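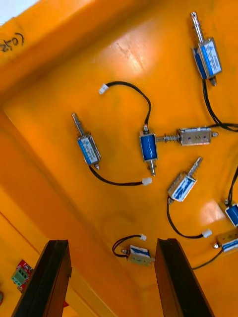 Push-pull solenoids, blue coils, two-wire leads.

July 20, 2021. Bench, kitting parts for the Skorik boards.

Went through the solenoids first. Order was for 500, all on the same Doltel part number. Label print is tiny, so I'm reading it under the loupe and writing the lot on the bag. Any plunger that sticks goes back to Woo-jin Hong. Leads get coiled loosely and tied, connector to the outside.

Round red boards next. They stay in their own bin until a kit is called for, then one board goes on the paper in the steel tray with its harness.

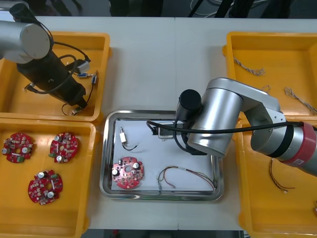 Hyun-seo Baek thinks the paper should be changed at every kit, as solder crumbs and wire ends get under the boards and scratch them. Fine by me — a pad of sheets is on the shelf under the bench.

Small plugs and sensors are still a mess on the list. The January sheet calls two different parts "sensor, short lead."
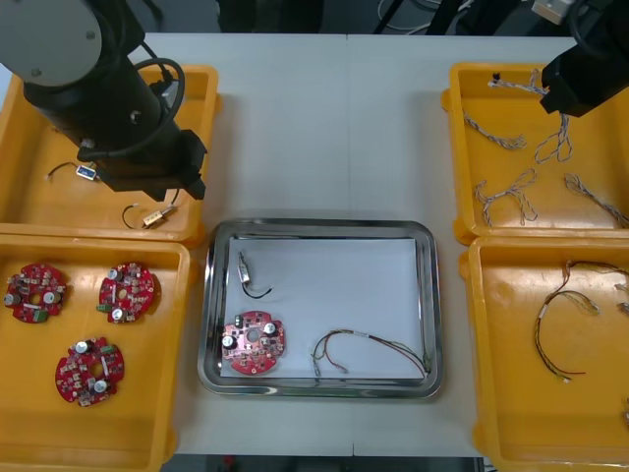

I'll split that line and give the second one number 707. Ah-rin Ma has the master copy.

Harnesses last. Check the crimps and tug each splice before it is bagged. Bare ends get a cap 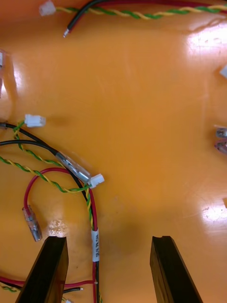
or a turn of tape if the caps run out. We are down to 2 bags of caps — reorder from Zilell.

Still to do: labels, tray liners, Woo-jin's returns.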